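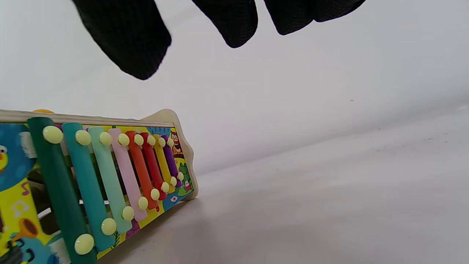
4.2 Delay in Wireless Headphone Adapters

The delay between a picture and its sound is the fault that buyers of wireless headphone adapters mention most often in written reviews, and it is the one that product listings treat least clearly. An adapter takes the signal from a television or a computer and sends it by radio to headphones that have no cable. Each step in that path takes time. Whether a listener notices depends in large part on the kind of sound being played. Speech without a visible face hides a delay well, and slow music hides it almost completely. A struck instrument seen on screen does not. A toy xylophone of the kind shown in Figure 1, with its pale wooden top rail and a wavy cream-colored end piece, produces notes with a sharp start, and a late note is easy to set against the movement of the hand that played it. For this reason struck sounds made up the larger share of the test clips described below.

4.2.1 Choice of products

The survey in Section 3 collected 872 listings for adapters offered to home users. Listings that repeated the same product under another seller's name were merged, and listings for adapters that only receive a signal were set aside. After this step 447 listings remained. Of these, a minority gave a figure for delay. The rest used phrases such as "no lag," "real-time sound," or "made for movies," and many used more than one of them in the product title itself.

Eight adapters were then bought at normal retail price for testing. Two were sold under the Telliment name and one under the Tavares name; the others carried only the name of the seller. The group was chosen to cover the full range of prices found in the survey. It should not be read as a ranking, and no adapter was supplied by its maker.

4.2.2 Procedure

Testing took place in the listening room at Zoserthorpe under the direction of Zubaida Bajwa. Each adapter was charged fully the night before and paired with the same set of headphones. The television was left in its standard picture mode, with all sound processing turned off. Where an adapter offered a choice of connection modes, the mode selected by default was used first, and the fastest mode named in the manual was used second.

A total of 100 sessions were held. In each one, a listener watched a series of short clips and was asked after each clip whether the sound came early, late, or at the right time. Listeners could ask for a clip to be repeated once. They were not told which adapter was in use, and the order of the clips was changed between sessions. Sohail Janjua prepared the running order and took no part in the scoring.

Measured delay was recorded separately. A test signal was fed to the adapter and to a cable of fixed length at the same moment, and the two outputs were compared. Babar Kiani repeated the measurement for every adapter on a second day, after the devices had been reset and paired again. Where the two readings differed by more than the limit set out in Appendix B, a third was taken and the middle value was kept.

4.2.3 Findings

Three points should be noted. First, the wording of a listing was a poor guide to performance. Adapters described as having no lag were found at both ends of the measured range. The few listings that stated a figure were closer to the measured value, although the figure usually applied to the fastest mode and the listing rarely said so.

Second, the default mode was often the slower one. On several adapters the faster mode could be reached only by holding down a button during pairing, a step that was described in the printed manual and left out of the quick start card. Listeners who had complained of late sound in the default mode tended to accept the same adapter once the mode had been changed.

Third, price had little bearing on the result within this group. The more expensive adapters had longer battery life and firmer connectors – both of real value to the buyer – but their delay was spread in much the same way as that of the cheaper ones.

4.2.4 Limits of the test

Only one television and one set of headphones were used. A different pairing could change the delay, as the headphones themselves take part in choosing the connection mode. The room was also free of other radio equipment, a condition that few homes can match. Wajid Bukhari has since begun a further round of tests in furnished apartments in Naltari, and those results will be reported separately. Readers who wish to compare these findings with those for wired adapters should turn to Section 4.3, where the same clips were used.

Research > Home Audio > Adapters and Cables > Section 4.2
November | By Bongani Venter and Zubaida Bajwa
8 comments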